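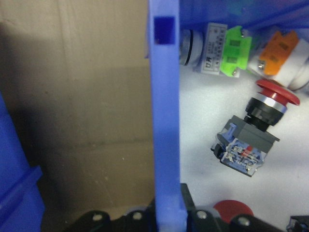
1/ A nursing thesis written as a radio play

A student at Lundby College finished her nursing degree this November with a radio play in place of the usual research paper. It runs 154 minutes in four parts and follows one night shift on a hospital ward. I went to the listening session and read the written part afterward, so I'm putting my notes in a thread.

2/ The college has allowed creative theses in English and theater for a long time. In nursing it had not come up. The department's rules say the thesis must "present original work on a question of care." They say nothing about the form, and that is the line she used in her proposal.

3/ The proposal was turned down once. The department wanted to know how a play could be graded by people who grade papers. She came back with a second version that added a written section, a source list and a plan for checking the medical details. That one passed.

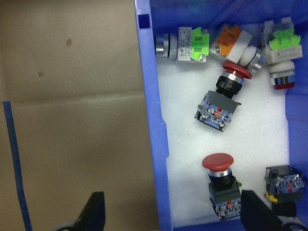 Posted by Echeverri Arts Notes
Campus theater, music and student work

4/ The written section is 2,000 words. It explains where each part of the play comes from: published studies on handoffs between shifts, her own placement journal with all patient details taken out, and interviews with nurses who agreed to be recorded.

5/ The play itself is called Certon, after the made-up town where the hospital stands. Most of it is talk at the nurses' station. A patient in the second part never speaks. You only hear the staff talking about him, and then to him.

6/ The best stretch for me is in part three, where two nurses go over the same chart and come away with different ideas of what it says. It takes nine minutes and nothing is explained to the listener. I had to go back and hear it again.

7/ Part four is weaker. There is a long speech near the end that repeats things we already heard. A few people in the room were checking the time by then. I would cut it by half.

8/ All the voices are students. Some came from the theater program and some from nursing, and you can tell which is which for the first half hour or so. After that I stopped noticing. The sound was recorded in a practice room in the music building, mostly after 9 p.m.

9/ The listening session was held at the Skovilia, the small hall behind the library. It seats 100 and roughly 800 more plays have been logged online. For a student thesis that is a lot. The usual paper gets read by three people.

10/ On the grade: she got honors. The department says it will write separate guidelines before it takes another project like this one. Two students have already asked about it. One wants to do a graphic novel on wound care.

11/ Some replies are asking if this was easier than a paper. I don't think so. The source list alone is six pages, and she rewrote part one three times - once because a dosage was wrong.

12/ All four parts are free to stream on the college library's site. Start with part one even though it is slow. The names get confusing if you skip it.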